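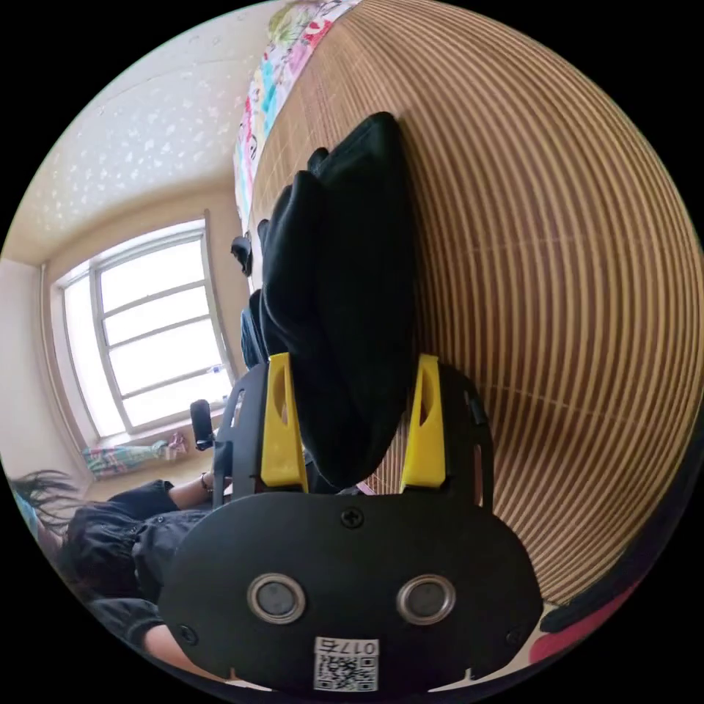
Dark clothes, and what we do with them

Black clothing makes up a large share of what comes in to the Larnska mending and folding afternoons. Last month we logged 776 pieces, and 200 of them were black. They take longer than anything else on the bed. Seams disappear, one sleeve looks like another, and small holes go unseen until the piece is already in the stack.

A light background solves most of that. A bamboo mat laid over the bedding works well. It is firm enough to smooth a knit flat, and the pale slats show up through any hole bigger than a pinhead. Daylight helps too, so pick the side of the bed nearest the window and start before three in the afternoon if you can.
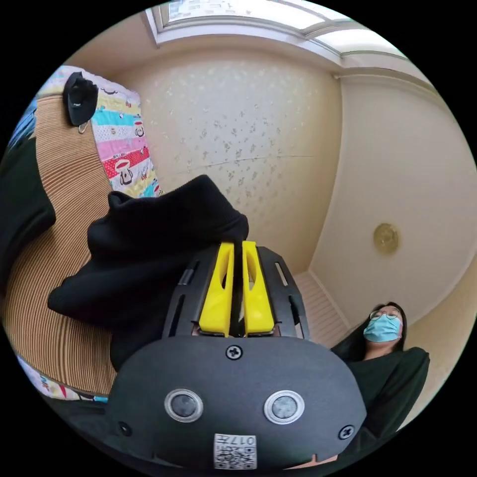 A black knit with a tan ribbed surface and a patterned blanket behind it.

Knits should be folded, never hung. Shake the piece once, lay it face down, bring the sleeves across the back and fold up from the hem in thirds. If the yarn is heavy, stop at a half fold — thirds will leave a ridge. Woven tops can go on hangers if you have them. Keep blankets at the far end of the bed so that lint from the fleece ones doesn't end up on everything dark.

Patchwork is the other thing people ask about. Pieces sewn from several fabrics, say plain pink next to polka dots, should be sorted by their most delicate patch. 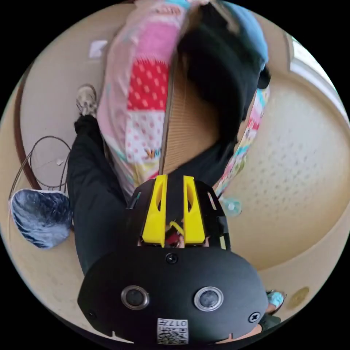 Red panels need extra care the first few times through the wash. Use cold water, turn the garment inside out and keep it away from pale yellows and blues. Test a hidden seam with a damp white cloth before you start. If color comes off on the cloth, wash the piece alone.

Foka has sent us 57 more mesh wash bags, which are in the hall closet on the second shelf. Please take one per household for now. The next folding afternoon is in May and starts at one. Bring your own lint brush, as ours are down to the last two.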